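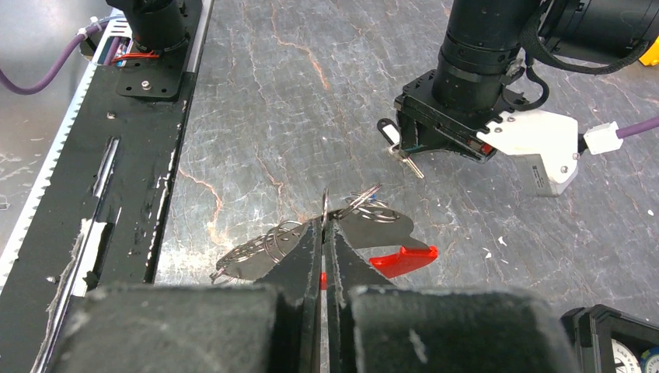
Las llaves del trastero cambian de manos: el edificio Aguirre estrena normas para las zonas comunes

Inicio | Barrio | Vivienda | Agenda | Contacto

Vivienda y comunidades

22/02/2026

Pues ya está, ya tenemos normas nuevas. Vivo en el Aguirre desde hace más años de los que me apetece confesar y no recuerdo una reunión de vecinos tan larga como la de esta semana (se acabaron las sillas y hubo quien la siguió entera sentado en la escalera). Pero salimos con acuerdo, y eso en mi portal es noticia.

El asunto gordo era el de las llaves. Hasta ahora, quien quería bajar a los trasteros, subir a la azotea o abrir el cuarto de bicicletas iba tirando de copias, y de copias de copias. Mi propio llavero pesaba como un ancla y llevaba por lo menos una llave que no sé qué abre. En diciembre desaparecieron 2 bicicletas del sótano, sin que nadie forzara la puerta, y ahí se encendieron todas las alarmas. Bueno, alarmas no tenemos, pero ya me entendéis.

La administración de la finca, que lleva la empresa Hikton, trajo a la reunión varias propuestas. La más cara consistía en poner cerraduras electrónicas en todas las zonas comunes, y duró poco sobre la mesa en cuanto se repartió la hoja con los precios. Al final salió adelante la intermedia: cambiar los bombines de cuatro puertas (trasteros, azotea, bicicletas y contadores) y entregar llaves de seguridad que solo se pueden duplicar con tarjeta. El presupuesto aprobado es de 471 euros, montaje incluido, y los pagamos del fondo de reserva, así que no habrá derrama. ¡Aplausos en la escalera!

El trabajo lo hará la cerrajería Sarnstead, la de la esquina del mercado, que ya arregló la puerta del garaje el verano pasado y dejó a todo el mundo contento. Si no hay retrasos con el material, en tres semanas estará montado.

¿Y cómo se reparte todo esto? A cada vivienda le tocan dos juegos. Quien quiera un tercero lo paga de su bolsillo y tiene que pedirlo por escrito a la administración. Los pisos alquilados recogen los suyos con una autorización del propietario, y esto levantó bastante discusión, porque hay dueños que viven fuera y tardan lo suyo en contestar un correo. Quedamos en que valdrá también un mensaje desde el teléfono que conste en la ficha de la finca.

Las llaves viejas se devuelven al recoger las nuevas. A mí me parece un poco absurdo, la verdad, con los bombines cambiados ya no van a abrir nada, pero se votó y se votó. Por lo visto las quieren llevar todas juntas al punto limpio.

También se habló de la azotea. Se podrá seguir tendiendo, menos mal, aunque la puerta quedará cerrada por la noche. Lo de poner mesas y macetas grandes se deja para la próxima reunión, que a esas horas ya teníamos todos hambre.

Me cuentan que en el edificio Jiltholm, el de enfrente, están dándole vueltas a algo parecido y que ya han pedido presupuesto. Si se animan, igual nos sale mejor precio a los dos portales para el mantenimiento del año que viene. Preguntaré y os lo cuento por aquí.

Para dudas sobre la entrega, en el tablón del portal está colgado el horario de la administración. Los contadores se pueden seguir consultando como siempre hasta que empiece el cambio.

Noticias relacionadas

- El Jiltholm pinta por fin la fachada del patio
- Vuelve el mercadillo de plantas a la plaza
- Qué hacer si el vecino no paga la comunidad
- Nuevo horario de recogida de muebles viejos

Anterior | Siguiente | Volver a Barrio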